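The tray, the scoop and the bag

Zbigniew Brzozowska has cleaned cat litter trays for 12 years, first at home in Vorkstead and now at the Fladham cat shelter, where he looks after 29 cats. When I visited him in December, he was drinking tea from a very large cup and did not want to talk about himself.

"Ask me about the scoop," he said. "People buy the first one they find. Then they are surprised that it bends."

He likes a scoop with narrow slots. Clean grains fall back into the tray, he explained, and the clumps stay. He works from the back of the tray to the front, and he never shakes hard. "If you shake, you make dust, and the cat will not thank you for the dust." 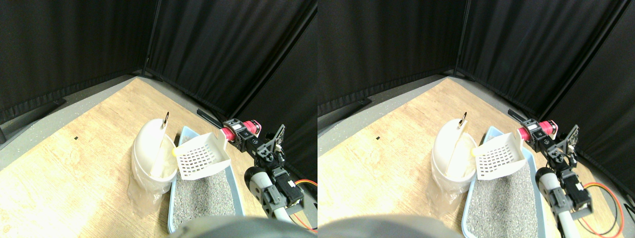
Fladham Cat Shelter – Indoor Care Team

The bin should stand right beside the tray, he told me, with the bag already inside it. A bag that hangs well over the side is no problem for him. "Better too big than too small. A small bag slips down, and then you must put your hand in."

I asked which litter he prefers. He uses a grey granular one and fills the tray to three fingers. His colleague Bleddyn Wynne fills it higher, and on this point they do not agree.

"Bleddyn is generous," he said. "I am from a careful family."

Each tray is scooped in the morning and again before the lights go out. Every 14 days it is emptied completely and washed with warm water and a little soap – no perfume, he repeated this twice. Then he went to wash his cup.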